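# Five weeks with the Pilov kit

The Pilov two-arm starter kit costs more than my car, though to be fair my car has fewer joints. We've had it on loan at Seixas since December, and Emerson Marinho keeps asking if we're buying it. I keep finding reasons to be in another room.

The good first. Setup took one long afternoon. The manual is 200 pages and up to half of them are warnings, which makes for brisk reading. The arms move smoothly, and teaching them a new motion by hand is pleasant - a bit like dancing with a very stiff uncle.

The grippers are where my affection cools. Pilov calls them "household ready." They're fine with a cloth, which forgives everything. Bowls are another matter, nested bowls especially, where the rims sit so close together that picking up one tends to become a negotiation with all of them.

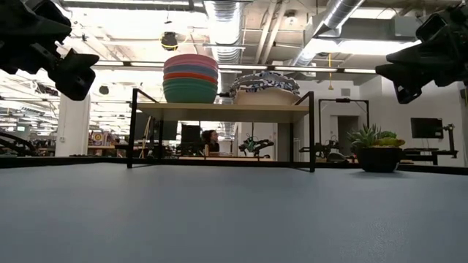 Tetsuya Hirano thinks softer fingertips would fix most of it. Pilov sells those separately, naturally, at $1,048 a set, and you need a set per arm. I wrote to support to ask whether the old tips could be traded in and got a cheerful link to the store.

Then there's the software, which logs you out at 5 in the afternoon if you picked the wrong time zone during setup. I picked the wrong time zone. Changing it means a full reset, so for now we all go home on time. Emerson would like that fixed before he signs anything.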